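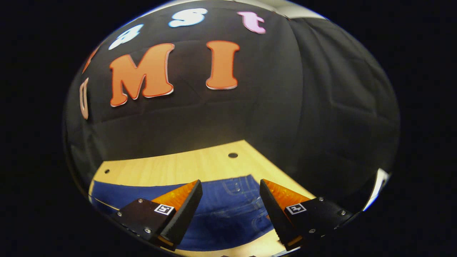 Pinheiro Mending Library
Progress report to the Gravus Fund, June 2024
Prepared by Consuelo Cabello

You asked for a shorter report this time. We took the hint.

Since January we have lent out 748 items, mostly darning kits, fabric shears and the good steam iron, which has a waiting list and, by now, something of a reputation. Of those, 93 are overdue. Abílio Amaral has been sending reminder letters of increasing politeness, and the last batch was so courteous that two people wrote back to ask if he was all right.

The evening repair classes ran in four neighborhoods, as promised. Zippers filled up first. Buttons did not fill up at all, so Vitória Macedo renamed the class "Advanced Closures" and it has been full ever since. The content is the same. We would like permission to keep the name.

Spending is on plan except for one line. The storage unit went up by $1,217 over the grant period, a figure the landlord put down to "market conditions" in a building with one working light. Feng-yi Su has moved the thread stock to her office at no charge and we have covered the rest out of class fees.

The online catalog is late. Kosex delivered a version that sorted everything by weight, including the books. They are fixing it. We have held back the final payment until a person can search for "needle" and get one.

For the next period we plan to add a Saturday-free schedule, as your reviewer suggested, and to buy a second steam iron. The quote is attached, along with the class attendance sheets and Aníbal Azevedo's notes on moths, which he asked us to send in full.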